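Robotique de manipulation, handout de la séance 3
Compte rendu de visite et points à retenir pour l'examen

Rappel : la visite des locaux de Testwood, en mars, fait partie du programme. Ceux qui ont choisi le buffet et manqué la démonstration trouveront de quoi rattraper leur retard, mais pas les mini-quiches.

1. Ce que l'on nous avait promis

Le programme de la journée portes ouvertes annonçait « l'autonomie en action ». Man-lok Tse, qui nous a reçus, a commencé par retirer le mot autonomie. Ce que l'on allait voir, c'était des gens qui font avec des pinces ce qu'ils feraient très bien avec leurs doigts, afin qu'une machine l'apprenne un jour. Deux visiteurs sont partis vers l'atelier Oltham, où il y avait un bras qui soude.

2. Le principe

L'opérateur tient une pince dans chaque main et exécute une tâche banale : déplacer une tasse, plier un torchon, ranger des couverts. On enregistre la position et l'orientation des pinces, leur ouverture et les images. Le robot n'est pas dans la pièce. On parle de démonstration sans robot, par opposition à la téléopération vue en séance 2.

Avantage : c'est rapide. Une opératrice entraînée produit 200 démonstrations dans une journée, contre 50 en téléopération sur le banc Sithole (chiffres de Testwood, à prendre comme tous les chiffres donnés un verre à la main).

Inconvénient : le poignet humain est très doué. Il passe sans effort par des configurations que le bras cible ne peut pas atteindre, et la démonstration part à la poubelle. Revoir le cours sur l'espace de travail et les singularités, que vous aviez jugé « théorique » dans l'évaluation du semestre.

3. Le suivi des pinces

Les marqueurs carrés en noir et blanc ont une géométrie connue. À partir des quatre coins d'un seul marqueur, une caméra étalonnée estime la pose complète, soit six degrés de liberté. Monter les marqueurs sur les faces d'un cube permet d'en garder un visible quand la main tourne. Avec un seul marqueur vu presque de face, l'estimation de l'orientation devient ambiguë ; la question tombe régulièrement à l'examen et surprend tout aussi régulièrement.

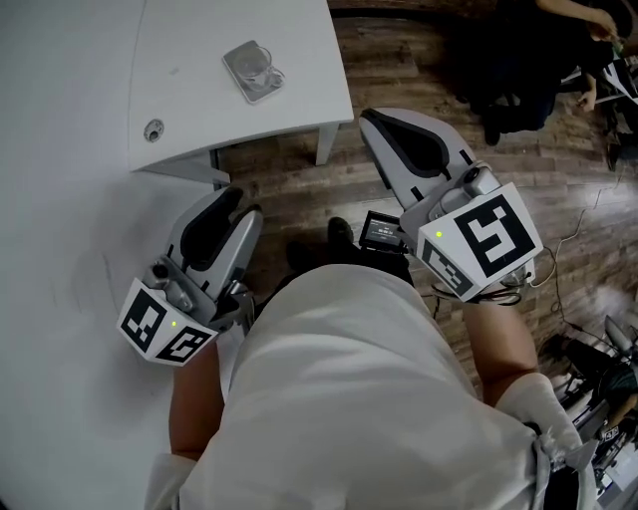

Fig. 1. Démonstration à deux pinces près de la table blanche. Cubes à marqueurs à l'arrière des pinces, verre transparent sur son support carré gris.

À noter pour le compte rendu : les faces intérieures des doigts portent un revêtement noir, point à relier à la section sur le frottement. Le choix d'un objet transparent n'a rien d'innocent non plus. Les capteurs de profondeur le voient mal, et la salle a passé un bon moment à débattre de ce qu'il fallait en conclure.

4. À rendre

Une page, 3 questions au choix parmi celles du polycopié Mokelwood, p. 56. « La visite était très intéressante » ne constitue pas une réponse. Les schémas à main levée sont acceptés s'ils comportent des repères, et si les repères sont directs.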